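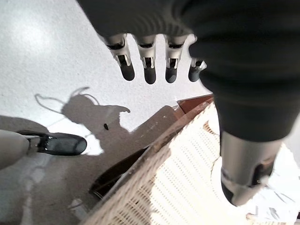 Marama Quinlan would like it on record that she voted for the short one. She would also like it on record that she has now read more of the long one than most of the people who voted for it, and that she intends to bring this up at every meeting until the spring.

The long one, for readers who skipped the May newsletter, is the Figueiredo family saga, five volumes bound as one, 1,772 pages including a family tree that folds out and then will not fold back in. The Plurkon Reading Circle picked it over a very nice novella about a lighthouse. I was in the room. There was cake, it was late, and somebody used the phrase "once and for all." I have since looked at the novella in the bookstore. It would fit in a coat pocket. The saga would fit in a coat if you took the person out first.

The plan was 40 pages a week. It sounded like nothing. Forty pages is a bus ride, said Themis Margaritis, who I now learn takes a very long bus. What the plan did not allow for was the second volume, in which the oldest brother goes to sea and the author goes with him and describes all of it. There is a chapter on rope. I don't mean a chapter where rope comes up. Two men talk about rope, one of them dies, and the other one carries on talking about rope. Three members quit the book at this point. Two have since come back, and one has taken up pickleball and looks wonderful.

Where things stand as of the meeting on 18th July: the main group has passed page 700, where the grandmother finally opens the letter. I won't say what is in the letter. I will say we had been waiting for it since before the clocks changed, and that the discussion afterward got loud enough for the yoga people upstairs to come down and ask if everything was all right. Iolanda Lacerda told them that Aunt Beatriz had known the entire time. They said they were sorry to hear it.

The big argument of the evening was about skipping. One side holds that a book is a book and you read the words in it, in order, including the rope. The other side (mine) holds that a grown adult may turn two pages at once in her own home. Vasylyna Tymoshchuk tried to settle it by proposing that skipping be allowed but declared, so that each of us would open the meeting by saying what we'd left out. We tried it. It took up most of the first half and had the mood of a confession, except that everyone had committed the same sin, and it was the sermon in chapter nineteen. 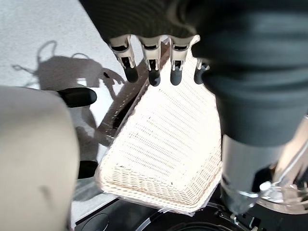 Then there is the matter of the two translations. Half of us have the old one, with the green cover, and the other half have the new Produs edition, and they do not agree on much. In the green one the uncle is "melancholy." In the new one he is "in a mood." The green one has a duel; the new one has what I would call a disagreement with pistols. Page numbers don't match either, so "let's all turn to the wedding" is followed by several minutes of shuffling and a voice from the back saying that in her copy they're still engaged. Please write the chapter number on your notes from now on, and leave the page number out of it.

Janaína Bragança has read the whole thing in Portuguese and is being extremely good about it. When we guess at what comes next she looks at the ceiling. When we guess wrong she has some cake. Last time we guessed that the younger sister would leave the estate and marry the surveyor, and she had two slices, so make of that what you like.

A few practical things. We meet in the downstairs room at the Resau branch library, same as always, at seven, and we really do need to be out by nine this time. The coffee urn is fixed. The library has two spare copies of the green edition and one of the new one, and you can ask for them at the front desk under the name of the circle. One of the green copies is missing the last page of volume three. Whoever had it before you penciled in a summary, which reads in full "they make up, sort of," and I'm told it's fair.

If you've fallen behind, come anyway. At least four people sat through the July meeting on nothing but the family tree and a confident expression, and one of them made the best point of the night, about the servants and how much more they seem to know than anyone with a last name. If you haven't started, you can still join us at volume three. Iolanda has typed up what happened in the first two on a single sheet of paper. It includes one line about rope.

For next time, read up to the fire. In the green edition it's a fire, anyway. In the new one it's called "the incident at the barn," and you'll know it when you get there by the cows.

Suggestions for the following book go in the shoebox by the door. There are already six slips in it. I peeked, and five of them are the lighthouse, all in Marama's handwriting.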